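Trays

I have been sorting out the spare room since April and have finally got as far as the trays. I own more trays than anyone living in a two-bedroom flat needs. They came from all over: a few from my aunt's house when it was cleared, a few from a café that closed, and the rest bought by me at various times because I thought a tray would make me tidy.

It does, up to a point. A thing with an edge round it keeps small objects together, and small objects are my main problem. I mend clothes and do a bit of bookbinding, and both hobbies produce a great many bits. Needles, clips, bone folders, offcuts of linen tape, the little tins that beeswax comes in. Without a tray they spread across the whole table and I end up eating my tea standing at the worktop.

So the plan was to choose one tray for each job and give the rest away. I put them all on the floor first and went through them by shape.

The metal ones went straight off. They look well enough but they ring every time you put a pair of scissors down, and the one from the café had a rim that had gone sharp at one corner. The wooden one from my aunt stays in the kitchen, where it has always carried the teapot. It is too heavy for anything else. There was a cork-lined one from Jornum that I had high hopes of, but the lining had started to lift and bits of it came off on the cloth.

That left the plastic ones. I used to be snobbish about plastic trays. They remind me of school dinners, and for years I would not have one on show. I have come round to them. They weigh next to nothing, you can wash glue off them if you catch it early, and with the corners rounded you can get a cloth into them properly. A square corner collects fluff and thread ends and you have to go in with a cotton bud.

Colour matters more than I expected. I had a dark blue one for years and could never find a black needle in it. White is no good either, as white thread disappears. Pale green is the best I have tried. Steel shows up on it, so does black, so does white, and it is easy on the eyes under a lamp.

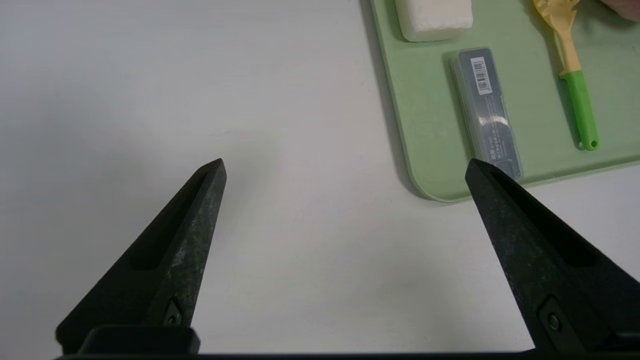 Edby wrote to say that pale green is all very well until you work with green thread, and that a sheet of brown paper in the bottom of any tray does the same job for nothing. I take the point about the paper. I have tried it and it slides about when you lift the tray, though a dab of paste at each end would probably hold it. As for green thread, I hardly ever use it.

The table was the other half of the job. I wanted a white one and was told by more than one person that I would regret it, on account of marks. I have not regretted it so far. A matt surface is the thing to ask for. My old table had a gloss finish and the lamp bounced straight back into my face, so that I was forever moving either the lamp or myself. With a matt top you can leave the lamp where it is.

I did look at a proper workbench from Brarex, with drawers and a rail along the back. It was 938 pounds before delivery, and the drawers would have been full of rubbish by Christmas. I know what I do with drawers. A bare table and a few trays means I have to put things back at the end, or at least carry the tray to the shelf with everything still in it, which counts.

The shelf took longer than anything else. I wanted the trays to slide in flat, one above another, with enough of a gap to leave work in them. The gap I settled on is 40 millimetres, measured from the top of one tray's rim to the underside of the next shelf. Any less and a cotton reel standing on end catches when you push the tray in. Reels can lie down, of course, but then they roll.

What I have kept, then:

Pale green plastic, for whatever I am working on now.
A small deep one for buttons waiting to be sorted.
The long narrow one for bookbinding tools, as the big folder fits in it lengthways.
The wooden one, for tea.

Everything else is in a box by the front door. The charity shop takes kitchen things in the mornings only, so the box has been there a while and I have twice walked into it. If you live nearby and want a metal tray with one bad corner, it is yours – a few minutes with a file would put it right, but I have not got a file.

Next is the fabric cupboard. I opened it to see how bad it was and shut it again. I will need to empty it on to the bed in one go, early in the day, or I shall have nowhere to sleep.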